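4.2 The cloth unit and how the students collected their demonstrations

By the time the club reached the cloth unit in October, most of the students had already spent a good many afternoons picking up blocks and cups with the hand-held grippers, and they were, I think it is fair to say, a little overconfident. Cloth took care of that fairly quickly. A block stays the shape it was when you let go of it, while a square of fabric has a new shape every time, and the students had to learn to look for a fold or an edge before they closed the fingers. We gave the unit four weeks on the plan and ended up letting it run to six, mostly because the students kept asking for another turn.

The task itself was kept simple on purpose. Each pair of students was to take hold of a piece of cloth with the gripper, lift it, and move it to a target area, and the recording was kept whether or not the attempt went well. Maiara Meireles, who led the club sessions at Memonport, asked every pair to write a short note after each recording saying where they had meant to grasp the cloth and where they had really grasped it. These notes turned out to be some of the most useful material we have, and we come back to them in Section 5. 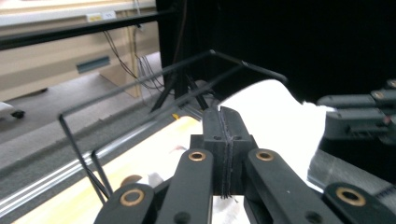 Over the whole unit the club collected 1,580 recordings, of which 178 were set aside because the note was missing or could not be matched to its file. The rest were sorted by the students themselves using Plirkik, the small labeling program that Jae-in Pyo wrote for the club the year before. Each session was limited to 60 minutes, with the first part given over to looking at recordings from the week before. We had worried that this would feel like homework - in practice it was often the liveliest part of the afternoon, with pairs arguing cheerfully over whether a corner grasp and an edge grasp ought to share a label.

Two kinds of trouble came up again and again in the notes. The first was taking too little fabric, so that the fingertips held only a few threads or a bit of the hem. The second was taking too much, which made the cloth bunch up and hard to place neatly afterward.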